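Filed under: Student Work / Everyday Design / Group Reports

The Shared Desk: what ends up on it and why it stays there

Group report by Radwa Zerouali, Youssra Sqalli and Ashraf Chraibi
Supervised by Valbona Kos

Where the project came from

The second-year workroom at Clerkton has one good table. It is bright blue, it is near the sockets, and everybody wants it. It is also where things go to be forgotten. When Valbona Kos asked us to choose an ordinary surface and study how people use it, two of us suggested kitchens and were told that kitchens had been done. So we took the table.

Our question was a modest one: what makes a thing stay on a shared desk when the person who put it there has gone home? We had hoped for something grander, but the grander versions all needed ethics forms.

What we did

We looked at the table at the start and end of each working day for 11 days in May. Youssra kept the log. Anything left overnight was written down with a guess at why, and if we could find the owner we asked them. Most owners were easy to find. They were the ones standing at the table saying they had been looking for that.

We agreed not to tidy anything ourselves, which was harder than it sounds. Ashraf cracked on the fourth evening and folded a scarf. The scarf was unfolded again and left out of the results.

By the end the log had 929 lines in it. This is mostly because Youssra gave every pen its own line, every morning and every evening, whether it had moved or not. We asked her to stop and she said it was data.

Three kinds of thing

Sorting the log took longer than making it. In the end we settled on tools, layers and strays.

Tools are things that belong to the work: mice, mats, chargers, a stapler with strong views about paper. Layers are soft things that spread over other things, such as coats, cloths and the occasional blanket. Strays are everything else, including one very old satsuma.

Tools behaved well. A mouse was nearly always left within reach of a chair, even when there was no computer to go with it. Our favourite was the one with the clear shell, where you can see the dark workings under the plastic and a pinkish-beige body below. People picked it up just to look at it. Of the 6 people we spoke to about it, two wanted one and the rest wanted to know if it worked.
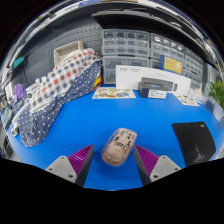

Mouse mats were another matter. A mat is supposed to be where the mouse lives, and in our log the two were apart more often than together. Nesma Abdel Hamid, who lent us her mat and then forgot she had, told us she treats it as a boundary marker. If the mat is down, that part of the table is hers, and the mouse can go where it likes. We had not considered that a mat might be a fence. Once she had said it, we saw fences everywhere: a notebook laid open at a right angle, a cup put down well away from its owner.

Layers did the most damage. Checked cloth was the worst offender, mainly because it looks as if it is meant to be on a table. A coat gets moved. A bit of checked fabric gets left alone, and then something is put under it, and after that it has become storage. We came to call this the picnic effect, until Valbona asked us to stop naming things before we had shown they existed.

The tray trial

For the last part we tried a remedy. Ashraf bought a shallow tray from Odel and put it at one end with a label asking people to leave small items in it. Within a day the tray was full. Within 2 days it had been moved to a chair to make room on the table. The table was no clearer and we had lost a chair.

We then took the label off and put the tray back. It filled more slowly, and people did take things out of it. This may mean that labels put people off, or it may mean that they had run out of small items. We can't tell which from a trial this short, and we would rather say so here than be asked about it in the viva.

What we would change

We should have written down who was in the room as well as what was on the table. Several of our guesses about why things stayed are really guesses about one person with a lot of chargers.

We should also have decided at the start how to log a pile. Radwa counted a pile as one thing and Youssra counted what was in it, and for the first three days the two of them were keeping different tables.

If the project is picked up next year, we would start with the fabric. The mice can look after themselves. The tray is in the cupboard, under a cloth.

More from the workroom
– Nillik: a hook for people who don't hang things up
– Drawer habits in a shared house
– Notes on the Tsuchiya folding stool
– Who moved the kettle? A first-year study

Contact the course office | Copyright Clerkton student projects | Back to top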